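Subject: Re: [laundry-room] T-shirt folding, my method after two months of obsessing

Hi all,

Sorry for the slow answer, I was away and came home to a full hamper, so at least I had something to practice on. Quoting the part I want to respond to:

> I have tried every fold anyone has posted on this list and my T-shirts
> still come out of the drawer looking like I slept in them. The thick
> ones are all right. The thin gray ones are hopeless. By the time I have
> the sleeves in, the hem has gone crooked, and when I fix the hem the
> collar slides. I do them on the bed, on top of the comforter. Is there
> a fold for soft shirts, or should I give up and hang everything? I
> have one drawer and a closet rod 60 inches long that I share with
> winter coats, so hanging is not much of a plan.

Please don't give up and hang everything! Soft gray T-shirts are my favorite thing to fold, and I say that as a person who used to stuff them in a ball. They drape, they stay put once you smooth them, and they take up so little room. I think your fold is probably fine. I think the bed is your trouble, and after that the way the shirt gets from the basket to the bed.

First, get it off the comforter. A comforter gives under your hands, so every time you press a crease into the shirt you are also pressing a dent into the bedding, and the cloth follows the dent. Use a table, a clean counter, the top of the dryer, an ironing board turned sideways if you must. I like a big plain white one best for gray shirts. You can see the outline of the shirt so clearly against it, and a crooked hem shows up right away while it's still easy to fix.

Second, how you pick it up. Most of us grab a shirt by whatever part is on top of the pile, a handful from the middle, and carry it over like that.

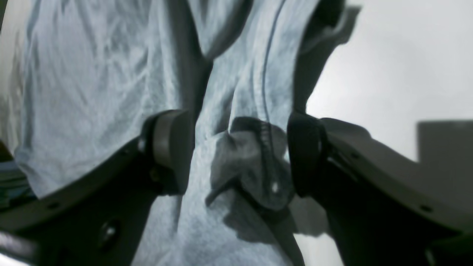 Does it matter where you pick a shirt up, if you're going to flatten it anyway? It matters quite a lot with thin knits, because the cloth stretches a little under its own weight and hangs in a twist from wherever you're holding it. A middle grab is fine for fishing it out of the basket. Once it's on the table, let go, find two real corners, and lift again from those.

That second lift is where I lost people last time I wrote about this, so let me go slower. By "two real corners" I mean two points on the same edge. Shoulders are good. The two ends of the hem are good too, and for a shirt that has gone soft at the neck I prefer the hem, because tugging on tired shoulders makes them worse. Hold one in each hand, pull gently until the edge between your hands is straight, give it one small shake, and lay it down away from you so the body of the shirt trails toward you. Then slide your hands down the sides. Most of the wrinkles leave by themselves!

The side seams will tell you if you've got it right. Some of the cheaper shirts are sewn a little off the grain, and the seam wanders around to the front after a few washes. I have two from Clatley that do this, and I love them, and they will never lie square. With those I ignore the seams completely and go by the hem and the armpits. If yours are doing it too, you can stop blaming yourself. Quickest way to check is to lay the shirt down with the shoulders even and look at where the seam comes out at the bottom.

A word about drying, too, while I'm thinking of it. I take the T-shirts out of the dryer before everything else, and I do them first, ahead of towels and jeans. Towels will wait for you all evening. A thin shirt left in the bottom of the basket under a pair of jeans gets those little crackly creases that no amount of smoothing takes out.
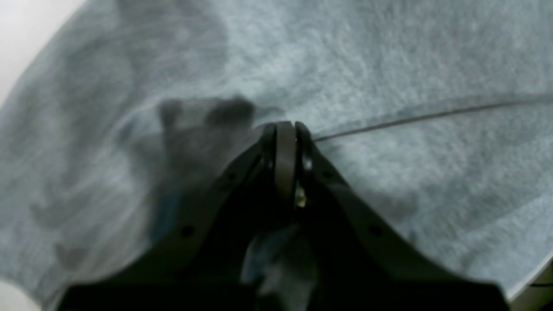

If you really can't get to them, at least lay them over the edge of the basket one on top of another. I did this last October when the whole family was sick and I had laundry backed up to the ceiling, and the pile sat there overnight and folded beautifully the next morning.

Now the fold itself. I've settled on a very simple one, after trying the ninja fold and the roll and the thing with the cardboard. (The cardboard thing works great, by the way, I just kept losing the cardboard.)

Lay the shirt face down with the collar away from you. Take it by the top, a hand at each shoulder, and fold a narrow strip of the top over, collar and all, toward the middle. Only a few fingers deep. I know this sounds backward, everyone else leaves the collar for last so it looks nice! But on a soft shirt the collar is the heaviest, lumpiest bit, and if you tuck it in at the start the rest of the shirt wraps around it and it can't slide anymore. Keep the edge pulled snug between your hands while you do it.

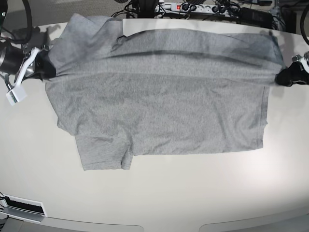
Snug is enough, you don't want to see the knit opening up. Set it down, run the side of your hand along the crease, and then bring in the left third, sleeve and all, and flip the sleeve back on itself so it doesn't poke out past the edge. Same on the right. Now you have a long narrow strip. Fold it in half, then in half again, or in thirds if your drawer is shallow. Mine is 11 inches deep front to back and thirds let me stand them up in two rows with a bit left over for socks.

And do stand them up. If you stack thin shirts flat in a drawer, you pull one from the bottom and the whole stack goes over, and then you're back to the slept-in look no matter how nicely you folded them. Standing up, you can take one and the others lean in a little and that's all. I use a low bin from Filtar to hold the row together, but a shoebox does the same job. My sister-in-law uses loaf pans.

A few leftovers from other people's questions this month:

Whoever asked about long sleeves, same fold, but cross the sleeves straight down the back before you bring the sides in. It gets a little thick in the middle. I haven't found a way around that and would love to hear one.

Whoever asked about spray starch on T-shirts, I tried it once, on one of my husband's Gilbert undershirts, and he said it was like wearing a paper bag. So no starch here.

On fabric softener, I skip it on anything gray and heathered. I get a better drape from using less detergent and running a second rinse. That's only my machine and my water, yours may be different, and the folks out past Mindel with the hard well water probably know more about it than I do.

And for the person who wanted to know whether folding inside out saves the color: I doubt it makes any difference in a dark drawer, but I wash them inside out and often can't be bothered to turn them back, so half of mine are folded that way. They fold exactly as well. You do see the stitching at the seams better, which makes lining up easier if you're just learning.

I counted my T-shirts when I moved the dresser in the spring, the whole household's, and there were 177. I have given away a bag since then. I'd like to say it was a big bag.

Anyway, to the original poster: try it with three shirts, on a table, straight out of the dryer, and write back and tell us how the gray ones did. If the hem still goes crooked, tell me whether it goes the same way every time, left or right. That would make me suspect the shirt has a twist in it, and then there's a different way to start that I can write up.

Also, is anybody folding fitted sheets in a way they're happy with? I'm ready to start on those next.

Happy folding!

--
To leave this list, send a blank message with "unsubscribe" in the subject line.
Digest mode and the archive of older folding threads are on the list page.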